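Where Do Shadows Come From?

By Graham Goodall, for the Mapplebeck Young Readers pages

Have you ever tried to run away from your own shadow? I did, when I was small, up and down the path behind my grandmother's house until I was completely out of breath, and every time I stopped and looked down there it was, still stuck to my shoes. I tried jumping (for a tiny moment it did let go of my feet!) and then I landed and we were joined up again. I remember being quite cross about it.

I'm a lot older now and I've stopped trying to get away from mine, but I still think shadows are one of the nicest things you can study, and you can start the minute you finish reading. All you need is a light and something to get in its way.

Light likes to go straight

Let's begin with light. When light leaves the Sun, or a lamp, or the flashlight under your pillow that your parents may or may not know about, it travels outward in straight lines. It doesn't bend around the corner of the couch to see what's behind it. If the way is clear, it keeps going. If something solid is standing there, the light that hits that thing either bounces off or gets soaked up, and the place on the other side has to do without it.

A shadow is the name we give to that place. Light has landed all around it, but much less has landed inside it, so it looks darker.

Things that stop light completely are called opaque, which you say like this: oh-PAKE. You are opaque. So is a brick, and so is your dog. Things that let nearly all the light through, such as a clean window, are called transparent. And in the middle there is a whole crowd of things that let some light through and muddle it up on the way, such as wax paper or a thin curtain, and the word for those is translucent. Translucent things make pale, weak shadows. Try it with one tissue, and then fold the tissue over and over and see how much darker the shadow gets.

The Sun's light has come a very long way, by the way. It takes 500 seconds to cross space and reach us, more than eight minutes, and after that whole long trip the very last thing that happens to some of it is that it bumps into the top of your head. That's the light missing from your shadow. I always feel a little sorry for it.

Why shadows are dark but not black

If a shadow is a place where the light has been blocked, you might expect it to be as black as the inside of a closet. Go and look at one, though. Stand a cereal box on the table by the window and look into its shadow. You can still see the table there, can't you? You can probably see crumbs.

The reason is that light bounces. It bounces off the walls and the ceiling and your sweater, and outdoors it gets scattered all over the sky, and plenty of that secondhand light sneaks into the shadow from the sides. On the Moon there's no air to scatter the sunlight around, and shadows there look much, much darker than ours do.

Soft edges, sharp edges, and shadows on top of shadows

Now look at the edge of a shadow. Sometimes it's as crisp as if someone had cut it out with scissors, and sometimes it's so fuzzy that you can't say where it stops. Hold your hand close to a wall with a lamp on behind you and the shadow will be fairly sharp. Move your hand toward the lamp and the shadow grows bigger and blurrier, until it looks like a giant's mitten.

The blurriness comes from the lamp being wide. A lamp isn't a single tiny dot of light. It has a left side and a right side, and each side is shining past your hand from a slightly different place. The middle of the shadow is hidden from every part of the lamp, and that darkest part is called the umbra. Around the edge is a strip hidden from one part of the lamp and lit by another, and it has an even better name: the penumbra. Say it a few times. It's a lovely word to have in your mouth.

If you have two lamps in the room, you get two shadows, one for each. Where they overlap, neither lamp can reach, so that patch is darker than the rest. With a few lamps and one bendy-armed person you can make a real patchwork of light brown, middling brown, and dark brown all over a tabletop.

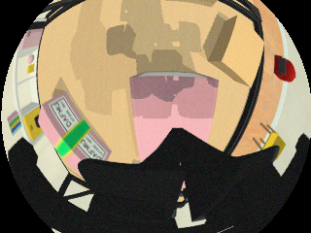
Why is my shadow so long in the evening?

Because the Sun is low in the sky then, its light comes at you from the side, and your body blocks a long stretch of ground behind you. At midday the Sun is much higher, so the light comes down more steeply and your shadow shrinks up close to your feet.

You can copy this indoors with a flashlight and an egg cup. Hold the flashlight high above the egg cup and you'll get a short, stubby little shadow. Now bring the flashlight slowly down toward the table, keeping it pointed at the egg cup all the way, and watch the shadow stretch out. It's just what happens to you between lunch and bedtime, only a great deal quicker.

The same thing happens with the seasons. In January, if you live in the northern half of the world, the Sun never climbs very high, and even your lunchtime shadow is long and skinny. In the summer it's short. If you live in the southern half, turn all of that around.

Telling time with a stick

Long before anyone had a watch, people noticed that shadows move through the day in a steady, sensible way. The Sun seems to travel across the sky from east to west (really it's our Earth that's spinning, but it feels the other way around) and the shadows swing along the ground in the opposite direction. So if you push a stick into the ground and watch its shadow, you've got yourself a clock. We call it a sundial, and people were already relying on sundials 2,000 years ago, and for a long time before that too.

My friend Trevor Ashworth and I made one in his backyard when we were boys, out of a broom handle and a bucket of sand. We put a stone down at the tip of the shadow every hour, running out of the house each time the kitchen clock chimed, and by suppertime we had a fine curve of stones. The next day was cloudy, and we stood beside our wonderful clock for quite a while with no idea what time it was.

Make your own shadow clock

You will need a straight stick, a flowerpot full of soil, some pebbles, and a sunny day.

Stand the stick upright in the flowerpot, and put the pot somewhere that gets sun all day long. Start as early as you can. When the clock says it's nine, put a pebble on the ground where the tip of the shadow falls. Do it again at ten, and again at eleven, and keep going for as long as you have sunshine and patience. You can write the hour on each pebble with chalk if you like. Don't move the pot!

Come back the next sunny day and see if you can tell when it's 3 in the afternoon without looking indoors. You should get pretty close. If you come back after a month or two, you'll find that the shadow has wandered off your pebbles a bit, and now you know enough about the seasons to work out why.

One safety rule, and it's a serious one: look at the shadows as much as you please, but never look straight at the Sun. It can hurt your eyes badly, even if it doesn't feel sore at the time.

A drawing game for a rainy day

When the weather is no good, turn on a lamp, put something with plain, flat sides next to it, and lay a sheet of paper where the shadow falls. Draw around the shadow with a pencil. Then move the lamp, draw around the new shadow in another color, and carry on until the paper is full. Boxes are good to begin with, and after that you can try a fork, or a toy dinosaur, or your own hand if you can keep it still.
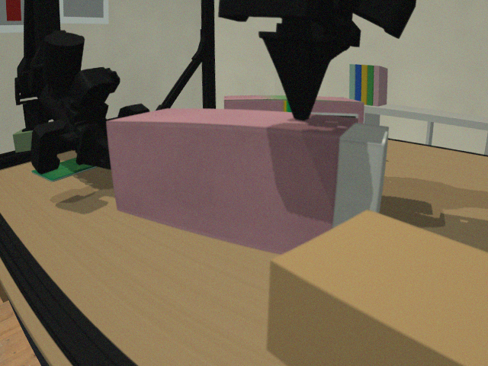
A long pink box on a light brown wood-grain table.

The biggest shadow you'll ever stand in

You have already been in an enormous shadow. You were in it last night! Night is what we call it when our side of the Earth has turned away from the Sun, and when you're tucked up in bed in the dark, you're lying in the shadow of the whole planet.

The Moon has a shadow too, and once in a while it falls on us. The Sun is 400 times wider than the Moon, but it's also 400 times farther away, so the two look nearly the same size from where we stand. When the Moon slides exactly in between, it can cover the Sun up, and the day goes dim and strange for a few minutes and the birds go quiet. We call that a solar eclipse. The people standing in the Moon's umbra see the Sun covered completely, and the people in the penumbra see it with a bite taken out. (You need special eclipse glasses to look at that, and a grown-up to check them.)

Words to remember

Opaque: lets no light through.
Translucent: lets some light through, but you can't see clearly through it.
Transparent: lets nearly all the light through.
Umbra: the darkest part of a shadow.
Penumbra: the paler part around the edge.

If you make a shadow clock, draw us a picture of it and ask a grown-up to help you send it in. Please put your first name and your age on the back.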